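Ask Me Again When It Can Restock a Shelf
30 Oct 2020
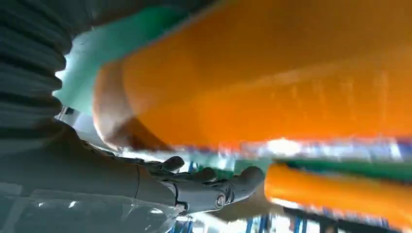
A gray robot hand beside an orange cylinder and a second long orange object.

Stellan Forsberg ran stockrooms for 11 years before Loron hired him to tell its engineers what was wrong with their machines. He took the job, he says, on the condition that he could keep saying it.

"People send me a clip and ask when the store clerks are getting laid off," he told me over the phone from Cakudholm. "I ask how long the clip is. Then I ask what happened before it and after it."

His complaint is with the word "can." A hand with jointed fingers can pick up a tube or a box. Whether it can do that through a whole shift, with stock it has never met and a customer reaching past it, is a separate matter, and the sales material tends to slide over it.

Forsberg keeps a list of shop-floor chores, 613 entries long, that he started in his first month. It includes things like turning a label to face front, noticing that a carton has leaked, and putting back an item somebody left in the wrong aisle. I asked how many he would hand over today without a person standing by.

"Eleven," he said. "And I'd argue with myself over four of those."

The trouble, as he sees it, starts when things move. Fingers that look fine in a still picture have to close on something while the arm is moving, the light is bad and the view is mostly a smear of color. "A teenager on a summer job doesn't think about any of that," he said. "He's thinking about lunch, and the shelf gets filled anyway."

I put it to him that Gukska, a rival, says its system has handled 4000 items in trials. He was quiet for a bit.

"Fine. Which items? Who put them there? Who picked up the ones on the floor?" He would like every firm, his own included, to publish the number of times a person had to step in. Loron has not agreed to that yet – he has asked twice.

Homes are worse, in his view. A store at least has aisles. Apaza, the home-help project he advised for a while, spent most of a November on laundry, and he came away thinking that a sock is a harder problem than a pallet.

He doesn't think the work is wasted. The hands have improved since he started, and he admits he was wrong about how soon they would manage soft packaging. But he still does his own dishes, and he expects to be doing them for a good while.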